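How to prepare a tabletop for testing a grasp policy on mixed objects
Written by Ifeanyi Akinola, 2023-05-06

In our group we train one policy on many small tables and then test it on tables it did not see. After 2000 training episodes our result still changed a lot from one day to the next, and the reason was the way we laid out the objects. Below is the procedure we use now.

1. Choose the cloth first. A plain matt cloth in one strong colour makes segmentation easier. Pull it flat and fix it under the table edge.

2. Put a screen behind the table. Without it, the model learns the room. When Vitória Garcia repeated our test with the screen removed, the success rate on 269 trials fell clearly.

3. Pick objects in two groups. The first group is the targets, and they should share one shape. The second group is the distractors - things which roll, things which reflect light, and flat things with a busy print.

4. Place the targets at different depths. One may stand partly on a flat object, so the policy must deal with a change of height.

5. Leave the front of the table free. The arm needs this space when it brings a target forward, and it also keeps the first movements of each episode similar.

6. Move the gripper to its start pose at the side and begin recording. Do not correct the objects by hand after this moment.
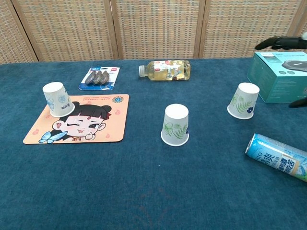 Layout with three inverted paper cups as targets. Distractors include a bottle and a can on their sides and a printed mouse pad.

7. Write down the layout number before you change anything. We lost 108 episodes in September when two layouts received the same number, and Ilídio Brandão had to sort them again by eye.

For evaluation, run every layout with the same lamp settings and report each layout separately. An average over all of them hides the difficult ones, mostly those where a target stands close to a box.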